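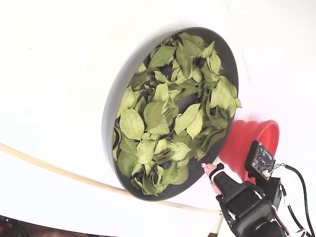 DRIED HERB ROOM: MONTHLY INSPECTION CHECKLIST
Site: Urnomton packing unit, Jomasthorpe
Inspector: Pallavi Katiyar
Date: 3rd September

1. Receiving and storage
1.1 Sacks stored on racks, clear of floor and walls: PASS
1.2 Lot labels present and legible: PASS
1.3 Oldest lot at front of rack: FAIL. Lot 756 was behind two later lots. Moved during inspection.
1.4 Moisture readings logged for each lot: PASS. Whole leaf should be dry and brittle. Any lot that bends without cracking goes back on hold.

2. Sorting
2.1 Leaf checked for stems, stones and insect damage before packing: PASS
2.2 Work surfaces wiped between lots: PASS
2.3 Reject bin lidded and emptied each shift: FAIL. Lid missing.

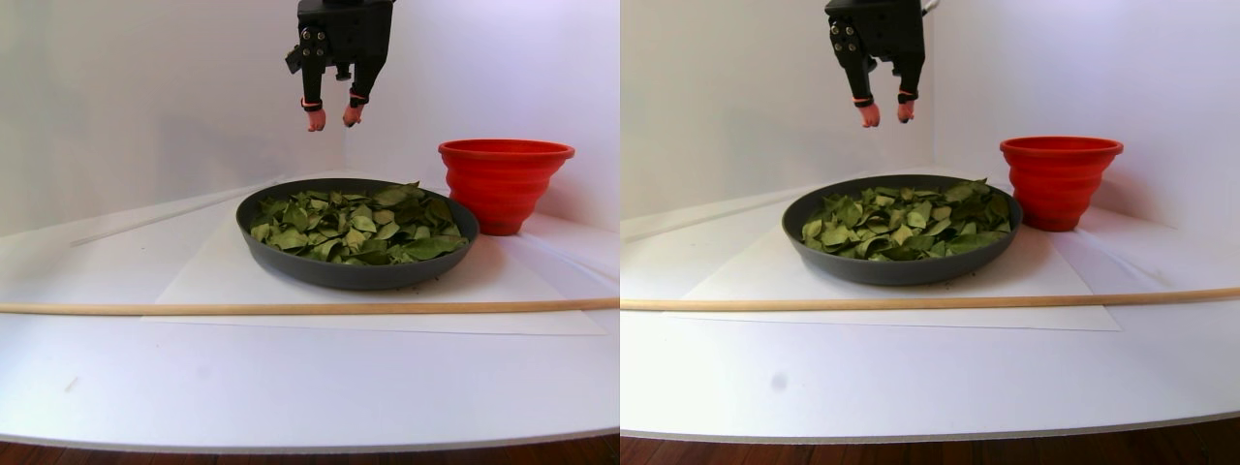
Abdelghani Samir asked that 2.3 be changed to an observation, as the replacement lid has been on order since April. Left as a fail until the lid is fitted.

3. Weighing and sealing
3.1 Bench scale checked with 100 g and 2000 g test weights: PASS
3.2 Seal test on one pouch per lot: PASS
3.3 Hand guard on Fistano sealer secure: PASS, with comment. One screw is worn and should be replaced at next service.

4. Pests and air
4.1 Moth traps dated and in place: PASS
4.2 Door strip touches floor along full width: FAIL. Gap at hinge side, wide enough for a pencil.
4.3 Extractor filter clean: PASS. The filter has run for roughly 900 hours, so order a spare now.
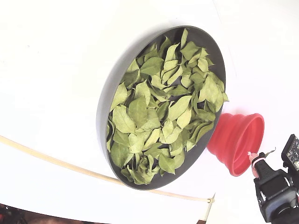 Items 2.3 and 4.2 stay open. The door strip can be cut from the roll left over from the Kaushik store job. Recheck both before the next delivery is unloaded, and enter the result on this sheet with initials.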